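My afternoon among the nuts and bolts at Rilmont

Posted 5/5/18

I'd better own up at the start: I went for the free lunch. The leaflet for the Rilmont open day promised sandwiches, a look round the workshops and "conversations with the people teaching machines to use their hands", and I read those in exactly that order. By the time I left I'd missed my train, forgotten my umbrella and talked for most of the afternoon to one engineer who has strong opinions on washers.

She works for Ullance, which has an upstairs room in the Rilmont building, and she asked me to leave her name out of it ("my mum reads everything and then rings me"). Fair enough! She used to mend sewing machines, went back to college in her thirties, and has been at Ullance long enough to have a favourite mug and a least favourite screwdriver.

I asked her what she'd tell a visitor who only had a minute. She thought for a bit.

"I'd say come and have a go at picking up a bolt," she said. "Then try it with only two fingers, and those two fingers can't feel anything. People stop talking to me at that point and get very cross with the bolt."

The idea behind the work is simple enough that even I could follow it. A person holds a gripper, the same sort of two-fingered hand a robot might have, and does an ordinary job with it while a camera looks on. Do that enough times and you've got a pile of recordings for a robot to learn from. The person does the thinking and the robot, with luck, picks up the habit.

"I used to write the movements out by hand," she told me. "Go here, go down, close, go up. It was fine until somebody shifted the part by the width of a pencil. Now I'd much sooner show it 400 times and let it find out for itself what matters."

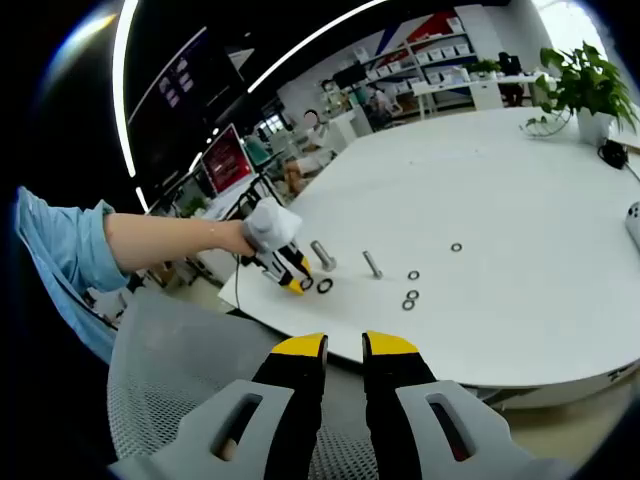
I wondered whether 400 was a lot. She laughed at me, quite kindly.

"For one job, it's a start. We've got a set called Quiroga that's up to 2,000 and I still wouldn't trust it with my car." Quiroga, I should explain, is what they call their sorting work: bolts one way, washers another, rubber rings somewhere else again. I asked where the name came from and she said it was chosen before her time and that she'd stopped asking.

What surprised me was how much she talked about the people doing the demonstrating. I'd assumed anyone could do it. They can, she said, but they all do it differently, and the differences turn up later in the robot like an accent.

"I'm a fidget. I go in, I change my mind, I come out again, I go back in. There was a month when the arm had started doing it too. It would dither over a washer, just like me. My manager stood there watching it and said, well, we know who taught it that."

So does she try to be tidy now? Not especially. She thinks a bit of dithering is useful, as long as it ends with the thing picked up, and she'd like the machine to have seen a few mistakes being put right. What she can't stand is showing off. "We get people who are very quick with it, lovely to watch, and you go through the recording afterwards and half of it is a blur."

We moved on to washers. I'd never given washers a moment's thought in my life, and I'm now in a position to tell you that they are the worst. A bolt gives you something to get hold of. A washer lies there flat, hugging the table, and if you come in a fraction too high you close on nothing at all.

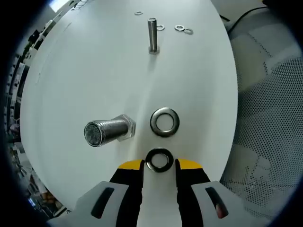
"You learn to go right down to the surface," she said. "And you've got to be brave about it, which is hard the first time, as you're sure you'll scratch something. Then there's the hole. Some people want to get a fingertip in the hole. I always go for the outside edge, and I will argue with anybody about that."

Did people argue with her? Oh yes. A chap from Nesard, the firm that rents space on the floor below, came up for a brew last July and they went at it for a whole lunch hour, inside against outside, with a packet of ring biscuits standing in for the hardware. (She says she won. I haven't heard his side.)

Stacked ones are harder still, and so are the ones that touch. Two thin rings lying close together can look like one odd-shaped thing, and she said you can watch a visitor pause while they work out which bit belongs to what. She likes that pause. It's the part she'd most like to get into a machine and she doesn't think anyone quite knows how.

I asked the question everybody asks, the one about jobs. She didn't roll her eyes, though I think she was tempted.

"My dad packed fixings into bags for 20 years," she said. "His hands were ruined by the end of it. I'm not going to tell you it's simple, because he was proud of that job and it paid for our house. But if you'd offered him something to do the bagging while he ran the line, he'd have had your arm off."

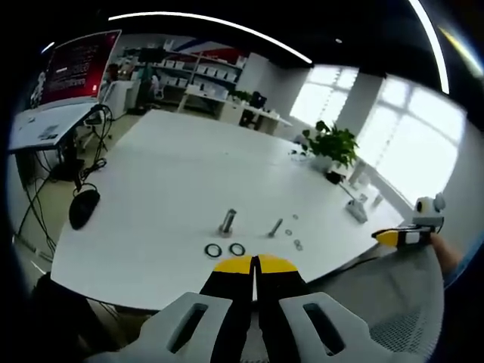
She was less sure about how soon any of it would happen. Ullance gets letters, apparently, from small workshops wanting a robot by the summer, and a fair bit of her week goes on writing back to say not yet. She'd rather disappoint them now. A machine that sorts bolts nicely in one well-lit room may be hopeless next to somebody's window at four in the afternoon, and she's had enough demonstrations go wrong in the sunshine to be wary of windows in general.

"Change the table and see what happens," she said. "That's my test for anything anyone shows me. Change the table, change the lights, put a plant on it. If it still works, then I'll have a biscuit and we can talk."

I did ask if she ever gets bored. There was a long pause, and a sip from the favourite mug. Some days, she said, after the thirtieth go at the same bolt, she puts the radio on and thinks about her garden. But she's fond of the fiddly part, always has been, and it isn't so far from sewing machines as you'd think. You spend your day looking closely at small metal things and wondering why they won't do as they're told.

Visitors can book through the front desk at Rilmont, in groups of up to 30. The sandwiches were egg and cress, by the way, and very good, and if anyone finds a green umbrella by the lifts I'd love to have it back.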